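Martti Saarela
October 7, 2024

Thread on desk tape dispensers, because I have now been asked the same question by three different people on our floor. Mostly notes on loading, core size and why the tape keeps splitting.

Start with the core. Desk tape comes on a small core or a large one. The small core is 25 mm, the large is 76 mm. They are not interchangeable without an adapter, and the label on the box usually puts the core size in the smallest type on it. Measure the old core before you order.

I didn't do this in February. We ended up with a carton of large-core rolls for a floor of small-core dispensers. They went to the mail room, where Teresa Ó Súilleabháin has the one heavy dispenser that takes them. She is still working through the carton.

Width next. Most desk units are built for tape up to 19 mm. A narrower roll will fit and run, but it wanders side to side on the hub and comes off the cutter at an angle. If your torn edges all slant the same way, check the width before blaming the blade.

Direction of feed. The loose end should come off the top of the roll and travel forward to the cutter, sticky side down. Load it backward and the adhesive faces up. It will still dispense, and you'll pick up every bit of dust in the building while it does.

Seating the roll is a two-handed job. One hand steadies it, the other guides it in from the top. Don't force one side down first. If the hub is a separate piece, push it through the core before anything goes near the dispenser, then lower both together.

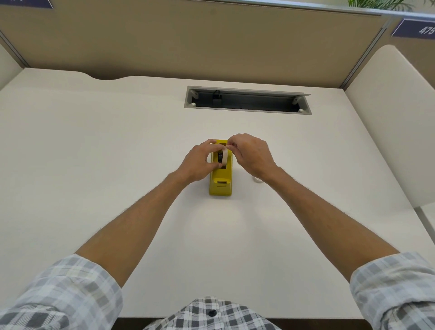 White tape in the yellow dispenser. Both hands on the roll.

Once it's in, pull a short length and throw it out. The first turn has usually been handled, so it has fingerprints and lint on it and won't stick properly. Then pull a second piece slowly. The roll should turn without lifting. If it lifts, the hub isn't down in its slots.

Splitting. When tape tears lengthwise into a thin strip, the usual cause is a nick in the edge of the roll. Rolls get nicked rattling around loose in drawers. Unwind past the damage and cut square with scissors. Picking at it with a fingernail makes the strip longer.

If it splits again on every pull, look at the blade. A bent tooth catches one side of the tape ahead of the rest. Adhesive buildup does the same thing. Isopropyl on a cotton swab, wipe along the teeth and never across them, let it dry.

Weight. A dispenser that slides toward you every time you pull is either too light or has a dirty base. Non-slip pads stop gripping once they're coated in desk dust. Wipe the base with a damp cloth and try again before you put in a request for a new one.

On brands, as people will ask. We've had Olden and Gemon house-brand rolls through here. The Olden has a better start tab. The Gemon unwinds more quietly, which matters if you sit in the cubicles along the Rurndale side and somebody is doing a mailing.

White tape gets its own note. If you're using it for labelling, write on it before you tear it off, while it's still flat and held at both ends. Ballpoint smears on a coated surface. Fine-tip permanent marker is fine after a few seconds. Grey pencil works on the paper type and is useless on the plastic type.

Storage: flat, in the box, away from the window. Heat makes the adhesive creep out at the sides and then the layers grip each other. A roll that has gone tacky along its edges can be used up, but expect noise and the occasional split.

Current stock for anyone on our floor: 48 small-core rolls, clear, second shelf of the supply cupboard. White is separate, 5 rolls, same shelf at the left. Please write down what you take. The sheet is on the inside of the door.

The colour of the dispenser makes no difference to what fits it. I've been asked that as well.

Replies are open if yours has a jam I haven't covered. Tell me the core size and the tape width first.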